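Holroyd Opens Side-by-Side Trials of Hand-Held Grippers at Pinbridge

Two finger pad designs, two ways of tracking the hand, one set of everyday desk jobs

PINBRIDGE, December — Holroyd has started a comparison of hand-held grippers at its Pinbridge workshop, and the first round is already giving the team plenty to talk about. Over the coming weeks, operators will record 1,000 short demonstrations of ordinary desk work, and the recordings will be used to decide which gripper and camera setup goes forward into the company's robot arm project, Handent.

The first 422 demonstrations are finished. They cover picking up, turning, handing over and putting back things that most offices have lying around, and they were done by people with very different amounts of practice. Some had used a hand-held gripper for months. Others picked one up for the first time that morning and were working at a good pace by lunch, which pleased us a lot!

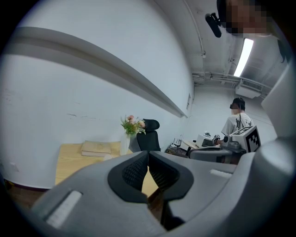
Finger pads are the part of the tool we most wanted to compare. Handent began with a smooth, fairly stiff pad that did well on boxes and badly on anything curved or slippery. The newer pad has a textured inner surface with a thick black border, and a pair of them meets in a V with a narrow gap in between. Operators told us they like being able to sight through that gap when they line up a grasp. We are running both pads on the same jobs, in the same order, so that the recordings can be laid next to each other.

The second question is tracking. Each gripper can be followed by its own onboard camera or by a marker cube fixed to the body, and an operator may also wear a camera on the head. We are recording all of these together and checking how well they agree. The cube is cheap and easy to understand, but it has to stay in somebody's view. The onboard camera goes wherever the hand goes and gets confused by blank walls. A mix of the two looks promising so far, though we want the full set before we say more than that.

Two-handed work is where the differences show up fastest. Lifting a telephone handset and setting it back on its cradle sounds like nothing, until you try it with a gripper in each hand. One has to keep the base from sliding while the other finds an angle on the handset, and the two tools can easily hide each other from the cameras.

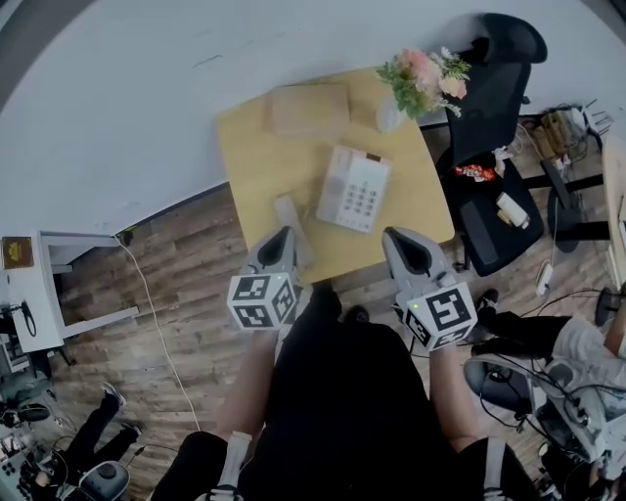

Timing matters too. A demonstration is only useful if both grippers and the head view share the same clock, and early sessions showed small drifts on longer takes. The team at Nikusgate, who wrote the recording software, has changed how the streams are started and now checks them again at the end of every take. Since that update we have been able to run sessions of 600 seconds without stopping to resync.

Comfort is part of the comparison as well. After each session operators fill in a short form on weight, balance, trigger feel and how their wrists are doing. We have 74 forms back and we have read every one. The most common request is for a lighter trigger, and a reworked version is being printed now. Several people also asked for cables to be routed farther from the elbow — a fair point, and one we are happy to fix.

The remaining sessions will add softer packaging, lids and small cups. Holroyd will publish its results when the full set is complete, including the tasks that went badly. The write-up will cover both pads, each tracking method and the operator comments.

Teams working on similar tools are welcome to visit the Pinbridge workshop while the trials are running. Visits can be arranged through the Holroyd front desk, and visitors may try the grippers for themselves.

About Holroyd
Holroyd designs and tests grippers and hand-held recording tools for robot learning. Handent is its project for teaching robot arms everyday two-handed tasks.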